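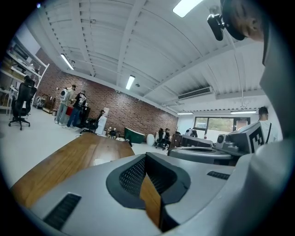 I have a drawer full of gadgets I swore I would use every week, so when Proris offered to lend me its hand-held gripper kit for the whole of January, I said yes and then immediately felt guilty about the drawer.

The kit is sold to people who want to teach a robot arm by doing the job themselves. You hold the gripper, you squeeze, you pick up the mug, and the software (it's called Prurnulex, and no, I never learned to say it with confidence) turns your movements into something an arm can learn from. I don't own an arm. Horkis, a small workshop across town, has two of them and a lot of patience, so I did most of my testing over there.

First impression: it's lighter than I feared! The light gray shell sits nicely in the hand, and by the second morning I'd stopped thinking about my grip and started thinking about the mug. My wrist did complain after a long stretch, and I have fairly big hands, so try one on before you order a pair. The squeeze is smooth most of the way and a little stiff at the very end, which made me clumsy with anything soft. I bruised a lot of pears.

Setup took me 66 minutes the first time, and I'd blame the manual for most of that. It jumps from page 5 to the pairing step as if you'd already charged everything. Once I knew the order, I could be recording before my coffee was ready.

Over the month I logged 286 takes of clearing a table, and Prurnulex threw out more of them than I would have liked. Move too fast and it loses track of where your hand is, and it only tells you once you've finished. A beep would do! I asked Proris for a beep. They said it was on the list.

You can also rent the kit through Pinheiro, who'll ship it to you for 8 days at a time with a spare battery in the case. That's how I'd start. Buying makes sense if you already have an arm waiting and a few people willing to take turns, and the software license is the part to read closely, because it renews by itself.

As for me, the kit went back in its case at the end of the month, and I've been looking up the rental rates ever since. The pears at my house are safe until spring.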